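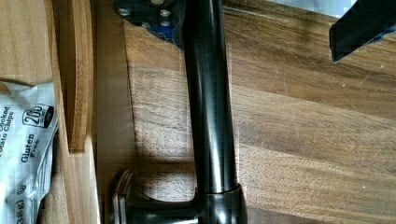

A dark bronze faucet and a wooden countertop, from the wrist camera.

I have watched a lot of faucets lately. My job at Trasent is going through the recordings people make when they teach an arm to do kitchen chores, and by last count our sink folder held 2,897 of them. I'd like to argue that we should stop making so many and start making stranger ones.

My coworker Gülizar Gündoğdu disagrees with me, loudly, usually over lunch. Her view is that a learning system needs the same motion again and again before you start messing with it. Fine! I was on her side back in December. But then you sit down and scroll, and it's the same clean counter, the same chrome tap, the same noon light, and I start to wonder what we're paying for.

Look at that spout, though. It's glossy and nearly black, with long white streaks of reflection running down it, and the handle throws a soft shadow on wood that already has dark streaks of its own. There's a bag of potato chips in the corner (38g, gluten free, if you care). I love that bag. Real kitchens have chips in them, and I'd take 25 recordings like this over another full day of tidy ones.

The usual complaint is that messy examples are slow to collect and a pain to label. True – I do the labeling, and shiny dark metal makes me squint. Philomena Appiah, who plans our sessions, now lets me pick 2 kitchens out of every 12, and I pick the ones with odd fixtures and groceries left out. Gülizar calls them my junk drawer. She still borrows from it when she needs a hard test, and I've asked Philomena for a third kitchen next month.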